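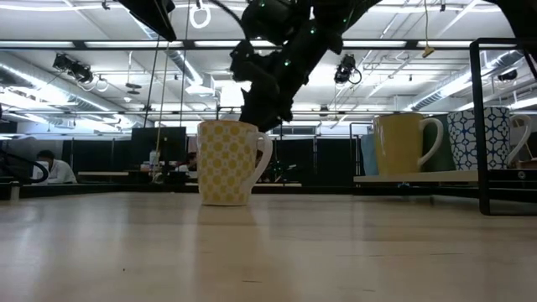 Arm knows where the mug is, gripper goes somewhere else

Posted by tealeaf_torque, June 12, 2021

I've got an arm going at our shared workshop, with the vague life goal of having it move mugs from a table to a little shelf and back. It's a secondhand Iditz with a parallel gripper I put together myself: two black fingers, printed, pointy at the tips so they can get inside a handle or over a rim. The software is Taler, mostly because that's what the person before me had left on the computer.

It works, in the sense that a clock with no battery works. Taught positions are fine. I can jog it over a mug by hand, save the spot, and it will go back there all day. But as soon as I let the wrist camera pick the target, the fingers come down off to one side, and the further the mug is from the middle of the table the worse it gets. At the shelf end it closes very firmly on air.

I've redone the calibration 2 times with the printed board. I've checked the camera screws. I've reduced the speed to 200 mm a second, and it now misses in a more dignified way. The number Taler gives me for camera to fingertip is 341 mm, which looks long to me, but my tape measure and I have disagreed before.

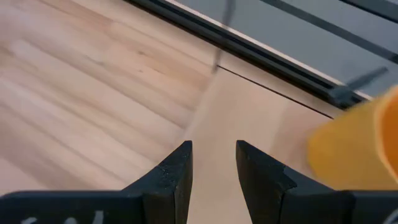 The blur bothers me too. While the wrist is moving, anything close to the fingers turns to soup, and if Taler is measuring off pictures like that I can sort of sympathise. Is it the blur, the calibration, or me? Prefer the first one.

Rivadeneira (the shop, they sold me the camera mount) said to buy the stiffer mount. They would, wouldn't they.

grumpy_servo

It's the 341. Hang on to the stiffer mount money.

An error that grows as you move out from the middle is usually scale or tilt. Blur would scatter your misses in every direction. Yours all lean the same way, so something is consistently wrong, and I'd start with the board. Get a ruler and measure the printed squares. Every printer I've ever owned has a "fit to page" setting that switches itself back on when you leave the room, and then your squares are a few percent small and Taler believes whatever size you typed in. My board was meant to be 200 mm along the long side and came out visibly short of it. I spent most of November blaming a cable.

Reprint at actual size, glue it to something flat (a floor tile is good, corrugated cardboard is not), and calibrate again with the wrist tilted a different way for each shot. If you keep the wrist pointing straight down for the lot, the maths can't tell height from scale and will hand you a confident wrong answer.

For the blur, have it stop above the mug, wait half a second, take the picture, then go down. You can also shorten the exposure, but you'll want a lamp.

And check which tool point is active. Taler goes back to the bare flange after a restart and doesn't mention it.

wobblybench

Had the same thing and it went away when I updated Wotetti. Not sure which version. Also try turning it off at the wall.

Is your table level?

tealeaf_torque

Measured the squares. They're small. "Fit to page" was ticked. I'd like it noted that I unticked it last time.

New board is glued to a bathroom tile and it calibrates to a much more sensible distance. It picks up mugs across most of the table now, pausing first like someone trying to remember why they came into the kitchen. The shelf is still a bit off, so I'm going through the tilts again tonight.

wobblybench – table is level, I don't have Wotetti, but thanks.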